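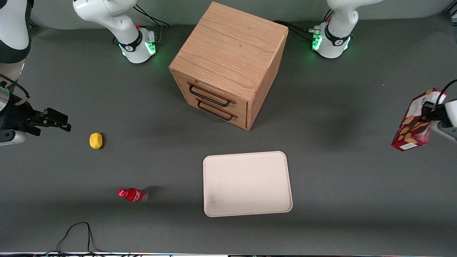
The little two-drawer chest, with its oak grain running across the top.

If you have been with us at Laramden for a while, you will know that small things have a way of piling up on our tables. A pen gets left behind after the morning group, then a key, then somebody's reading glasses, and before long we are all hunting for the same roll of tape! So I am very happy to tell you that our September tidying is under way, and that we have started with something small and rather handsome.

The chest came to us from Elfriede Zwahlen, who was clearing out her sewing room and thought of us first (thank you, Elfriede, it was kind of you to carry it up the stairs yourself). It has two drawers, one over the other, each with a dark metal bar handle that is easy to get hold of even if your fingers are stiff in the morning. We talked it over at some length, as we do, and settled on stationery in the top drawer and lost property in the bottom one. Lost property will be kept for 20 days and then passed along to the Wonddale swap shelf, so please do come and have a look if you are missing a glove.

Food and drink are another matter. Gion Zürcher has asked me to remind everyone that these belong in the kitchen at the end of the day – and I will admit that I am as guilty as anyone with my apples.
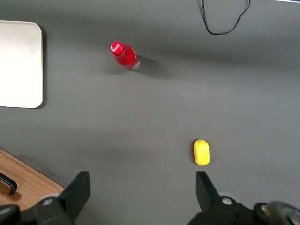
Red Coca-Cola bottle, with a bit of lemon yellow for company on the gray tabletop.

The next tidying hour begins at 3 in the afternoon, and Leopold Koller is bringing his plum cake again, the one with the almonds. Bring a cloth if you have a spare, and a shoebox or two if you can manage it, as the cupboard by the window is next on our list and I dread to think what is at the back of it. Anyone with drawer liners to give away can leave them with Elfriede or with me.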